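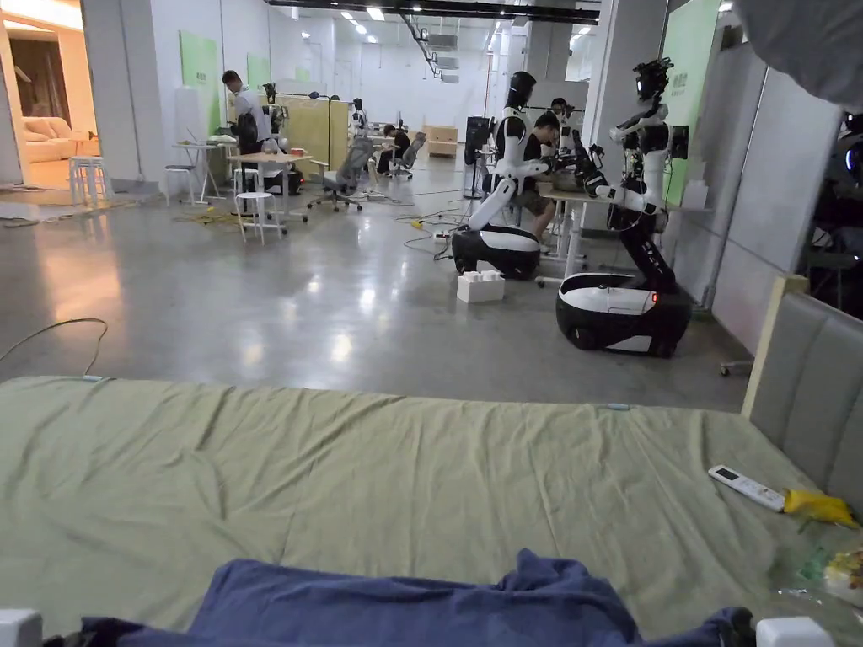 The Bed Is Part of the Machine

Veronika Tanner
2022-10-01

When people visit our hall in Hutwood, they look first at the robots. This is natural. The robots are white and black, they stand on wheels, they have something like a face. Then the visitor asks how many joints, what payload, which cameras. In three years I had one visitor who asked me who makes the bed.

I want to write about the bed, and about the floor, and in general about everything in a robot station that does not come with a manual. My opinion is simple and some of my colleagues at Groveron do not share it. I think that the station is one machine, from the wall socket to the pillowcase, and that it should be maintained as one machine, with one log and one person responsible for it. At the moment we maintain very well the part which was expensive, and for the rest we have only good intentions.

The bed station has a wide bed with a gray headboard. On it there is an olive-green sheet, a navy-blue blanket and whatever small objects the task needs, for example the white remote control. The task is easy to say: find the object, take it from the sheet, put it in the right place, fold the blanket. For a person it is nothing. For our station, which we call Tadavow, it is a long list of things which must be as they were yesterday.

What we wrote down

Last February we had a bad time with Tadavow. The arm was stopping in the middle of the reach, or closing beside the object, or the base was arriving a little turned. Everyone had a theory and the theories were all about the robot. We changed a cable in the wrist. We calibrated the head cameras again. We ordered a new joint module from Karagiannis, our supplier, and it cost us 2,700 euros and a wait which I prefer to forget.

During the wait I began to write down each stop on paper, with the time, what the robot was doing, and what the station looked like. I did this until I had 191 stops. I am not a scientist and my paper was not a study. But when I sat down in the evening and sorted the stops into piles, only 8 of them belonged clearly to the joint we had ordered. A few I could not explain and I still cannot.

The big pile was the station. The bed had moved on the smooth concrete, by the width of a finger, when somebody leaned on it to place the blanket. The sheet had a fold where before it had none. A cable on the floor was lying in the way of the base wheel, and the base went over it and came to rest at a wrong angle. A packet with shiny plastic was left on the sheet after a break and the camera saw light where it expected cloth.

The joint module did help, I must be fair. Karagiannis sent us a good part and the reach is smoother with it. But we had spent our attention in the wrong order.

The floor

Our floor is polished concrete. It is beautiful, it is easy to sweep, and the lamps of the ceiling shine in it like in a lake. For a wheeled base it is almost a perfect road. For everything else it is difficult. Furniture slides on it. Tape comes off it. And the vision engineers suffer from the bright stripes, which change their place when the head of the robot changes its height.

Then there are the cables. In the hall we have black ones and yellow ones, thin and less thin, and at some places they lie in a tangle near the furniture. Each cable has a good reason to exist. What it does not have is an owner. When a cable is put down for one afternoon of debugging, it stays, and one month later it is a part of the building and people are afraid to unplug it.

I made a proposal that every cable on the floor gets a paper tag with a name and a purpose, and that a cable without a tag may be removed by anyone. A colleague told me that this is bureaucracy and that in a research hall one must be free. I understand him. I worked before in a packaging plant, and there a loose cable on the floor was a matter for a serious talk. I do not want to bring the plant into our hall. But I also don't believe that freedom means to step over the same loop every day with a laptop in the hand.

We found a middle way, which is working so and so. The tags are used for the cables that cross the path of a base. The others are tolerated.

How the bed is made now

I will describe the present procedure, since some readers have similar stations and asked me for it.

We start with the frame of the bed and leave the textiles for later. There are marks on the concrete for the feet, made with paint, and the person who prepares the station kneels down and looks at them. It takes less than a minute. People skip it anyway, and I include myself.

After this comes the base. It drives to its own mark and we compare the angle it reports with the angle written on the card. If they do not agree, we look at the wheels first, then under the base, then for a cable. Only after this we touch the software.

The sheet is pulled by two people, one on each long side. Wrinkles are allowed. This was a long discussion! One part of the team wanted the sheet ironed and flat, like in a hotel catalog, so that the results can be compared. I was on the other side. A bed in a home is wrinkled, and if the robot can work only on flat cloth then we have built a robot for catalogs. My condition was that the wrinkles should be wrinkles of the cloth, with no hard thing forgotten under it. So now one passes a hand over the whole surface before the run begins.

The blanket and the objects come at the end. Everything which belongs to the task is on the card, and the rest goes away. Snack wrappers, wipes, the cap of a pen. It sounds like a rule for children, and I have repeated it more often than any other sentence in my working life.

For the whole preparation we spent 800 euros, if I count the paint, the second set of sheets, the storage boxes and a decent lamp. Compare this with the price of the joint. I know that the comparison is not completely honest, because my own hours are not in it.

Against the clean room

There is an opposite mistake and I want to warn about it too. Some groups react to such troubles by making the station more and more closed. They put curtains, they fix the furniture to the floor, they allow nobody to walk behind the robot. Finally the station is very reliable and it tells you very little.

Our hall is open. While one robot works, a person sits at the white bench with his hands near the arms of the machines, others pass behind, somebody is bent over a table on the far side. The cameras see all these people. In the first months this disturbed the robot and we complained about it. Today I think it is the best thing about the place. A home has people in it.

So I ask for two things which seem to fight with each other. I ask that the station is kept carefully and that it is not kept sterile. The difference, for me, is whether somebody knows about the disorder. A wrinkle we decided to permit is information. A bed which has slid away without our knowledge destroys the whole day of work, and we may read in the data some conclusion about the gripper which is only a conclusion about the floor.

Who should do it

Here I come to the point where I lose my friends. In most groups the station is prepared by the newest person. The intern makes the bed, and the senior engineer arrives when it is made. I think it should be opposite, at least one day in each week. The person who decides about the control of the arm should kneel on the concrete and look at the marks, and should pull the sheet, and should find with his own hand the thing that was forgotten under it.

When I did it myself after a long time, I learned that our card had the steps in a bad sequence. We placed the blanket before checking the base, and to check the base one had to lean over the blanket. The interns had known this for months. They had not said anything, as they believed that it was wanted so. I was ashamed a little, and I changed the card the same afternoon.

The maintenance budget for the next year is being written now. I have put in it a line for textiles and floor paint, under the same heading as bearings and belts. It came back to me with a question mark in pencil. I have erased the question mark and sent it again.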